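3. Shared Headphones and Listening Habits in the Basaria Reading Rooms

3.1 Setting and participants

The Basaria library service operates 15 reading rooms, each of which lends headphones to visitors for use with recorded books. The present section reports on the Darkwood and Zekuvcombe rooms, where lending records were kept in the same form through the whole of the study period. Visitors were told of the study when they signed out a pair, and 300 agreed to complete a short written form on leaving.

The form asked what the visitor had listened to, whether they had read along in print, and whether they had stopped before the end of a chapter. Age was recorded by band only. Visitors under 18 took part with the written consent of a parent.

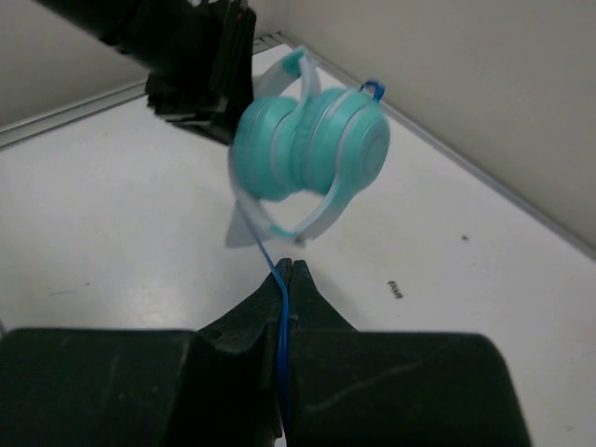
Forms were collected at the desk and coded by two readers working apart. Where the readers disagreed, the form was passed to Osian Mathias, whose decision was final. Forms with no title entered were kept in the sample but left out of the analysis by type of book.

Figure 2. Headphones of the over-ear type, with ear cups in teal; a second pair, in pink, lies on the table.

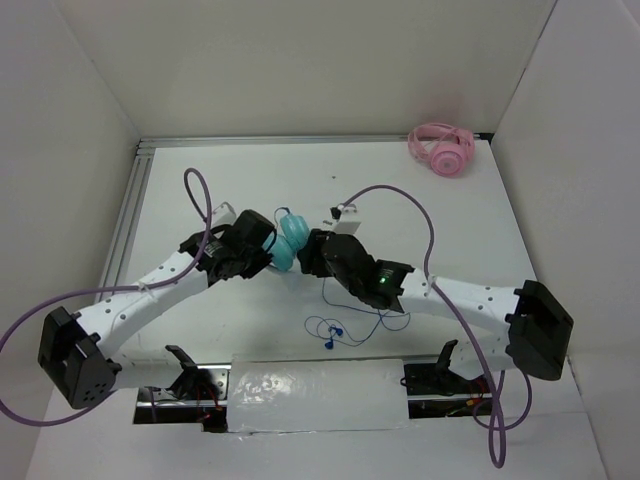

3.2 Reading along in print

Visitors who followed the printed text while listening were more likely to finish the chapter they had begun. The pattern held in both rooms and was strongest for long fiction. It was weaker for history and travel, where many visitors said that they had come to hear one passage only.

Several visitors at Zekuvcombe wrote that the narrator read too slowly for them to keep their eyes on the page. Xaba's earlier work on paired reading in schools found the same complaint among older pupils — though her groups had no control over playback speed, and ours did. Few visitors at either site changed the speed from its original setting.

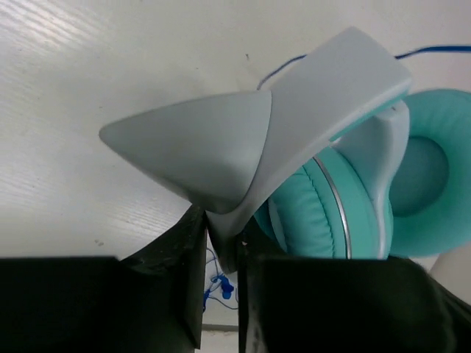

Did the length of the loan period affect whether visitors finished a chapter?

Finishing was more common under the longer loan period at Darkwood, but the rooms also differed in their stock of recorded books, and the two effects cannot be separated with the present data. A later round of forms will ask visitors directly whether they ran out of time.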